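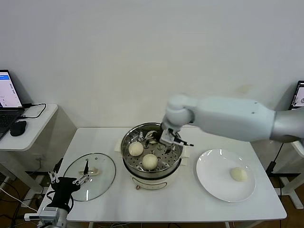
How long should frozen buns steam in a small electric steamer, and do they need to thaw first?

Put them in frozen and give them 15 minutes from the time the water is boiling. No thawing needed.

drudley44
I posted the question above, so thanks for the quick reply. I bought two bags from Kivovetti and the bag only gives microwave times. My last batch came out with wet, wrinkled tops. Is that from too much time or too much heat?

Oluf Zoëga
Usually neither. It's water dripping off the lid. Wrap the lid in a thin dish towel and tie the ends up over the handle so they don't hang near the heat. When the time is up, switch off and leave the lid on for three minutes before you open it. If you pull it off right away the buns shrink.

panlid
I disagree on the towel. With a glass lid you lose the view, and on a small pot the cloth keeps it from sitting flat, so steam gets out the side. I just tilt the lid when I lift it so the water runs off the back edge.

Oluf Zoëga
Tilting takes care of the water when you open it. It doesn't do anything for the 15 minutes before that. A thin towel sits flat enough on mine.

nomham_kitchen
What are you putting under them? Straight on the steel tray mine stick and leave the bottom skin behind. I use squares of parchment, cut a little bigger than the bun.

panlid
Nothing under mine. I wipe the tray with a bit of oil. Parchment covers the holes and the bottoms get soggy -- cabbage leaves do the same thing.

nomham_kitchen
Small squares only cover the holes under the bun. I haven't had soggy bottoms, but I don't crowd the tray either. Leave room between them, they swell.

drudley44
Can I hold them in the pot on the lowest setting until people are ready to eat? Dinner is never on time at my house.

Oluf Zoëga
Up to 30 minutes, if there is still water in the base. After that they go gummy. I would put them on a plate under a towel and steam them again for two minutes.

panlid
Agree with that part. Check the water before you hold them. The small ones boil dry fast.

drudley44
Did a batch tonight with the towel and parchment squares. Tops were smooth. One stuck a little where it hung over the paper, so I'll cut them bigger next time.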